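Why Does Wood Have Lines in It?

By Gunther Fuchs

Look closely at a wooden door, a ruler or a pencil. You will probably see lines. Some are straight. Some are wavy. Some bend around a dark spot like water going around a rock. These lines are called the grain, and they were made while the tree was alive.

To understand the grain, we have to start inside the tree.

What is inside a tree trunk?

The outside of a trunk is bark. Bark protects the tree from insects, weather and animals that like to chew. Just under the bark is a thin layer that carries food made by the leaves down to the rest of the tree.

Under that is a layer so thin you would need a microscope to see it well. It is called the cambium (say KAM-bee-um). The cambium is where the trunk grows thicker. It makes new bark on its outer side and new wood on its inner side.

The new wood is full of tiny tubes. Most of them run up and down the trunk, from the roots toward the branches. They carry water. A tall tree needs a lot of water at the top, and it has no pump like your heart. Water leaves the tree through tiny holes in the leaves, and more water is pulled up the tubes to take its place.

Wood is made mostly of these tubes and of long, thin fibers that lie beside them. When you see the grain, you are seeing the direction they run.

Rings

In places with a cold season, trees do not grow at the same speed all year. In spring they grow quickly. The wood they make then is usually lighter in color, with bigger, thinner-walled cells. Later in the summer growth slows down, and the wood is darker and more tightly packed. In winter the trunk stops growing.

One light band and one dark band together make one year. That is a growth ring. If you find a tree stump, you can count the dark bands to find out how old the tree was.

There is a larch stump beside the path at Trosham where I have counted 284 rings. It took me most of a morning, and I had to use a pin to keep my place. The rings near the outside are so thin that they are hard to tell apart.

A wide ring often means a good year, with plenty of rain and sun. A thin ring can mean a dry year, a cold year, or a year when insects ate many of the leaves. Some kinds of trees can live for more than 1000 years, and their rings hold a record of the weather for all that time.

From rings to lines

If rings are circles, why does a board have lines?

It depends on how the log is cut. When you saw straight across a trunk, you see circles. When you saw along the trunk, from one end to the other, you cut through the side of each ring, and the rings show up as long stripes.

Try this with an onion. Ask an adult to cut one onion across the middle and another from top to bottom. The first one shows circles. The second one shows curved lines. It is the same kind of onion inside, cut two ways.

A board cut near the edge of a log often has tall, pointed shapes that look like flames or mountains. A board cut through the center has straighter stripes. 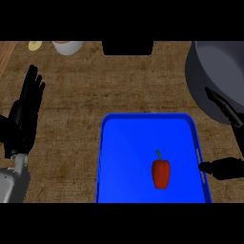

Streaks of grain and scratches on a brown wooden tabletop, with a blue tray.

What are knots?

A knot is the place where a branch grew. Branches start deep inside the trunk. As the trunk gets thicker, it grows around the bottom of each branch. When the log is cut into boards, the saw goes through the branch too, and it shows as a round or oval spot.

Knots are often harder than the wood around them. If a branch died before the trunk grew around it, the knot may be loose and can fall out, leaving a hole.

Why grain matters

Wood is much stronger in one direction than the other. It is hard to snap a stick across the grain, but it can be easy to split it along the grain. People who chop firewood stand the log on its end so the ax goes in between the fibers.

Carpenters think about grain too. They sand along it, because sanding across it leaves scratches that show. They also know that a board swells in damp air and shrinks in dry air, and that it changes more in width than in length. This is why a wooden door may stick in July and swing easily in winter.

Something to try: a grain rubbing

You will need thin paper, a crayon with the wrapper off, and a piece of rough, unpainted wood.

Lay the paper on the wood and hold it still. Rub gently with the side of the crayon. The raised parts of the grain will show up dark on the paper.

Do rubbings from a few different pieces and write on each one where you found it. Old fence boards work very well — rain and sun wear away the soft, light bands first, so the dark bands stick up.

Words to know

Cambium: the thin layer where a trunk grows thicker.
Grain: the direction and pattern of the fibers in wood.
Growth ring: the wood a tree adds in one year.
Knot: the part of a branch that is inside the trunk.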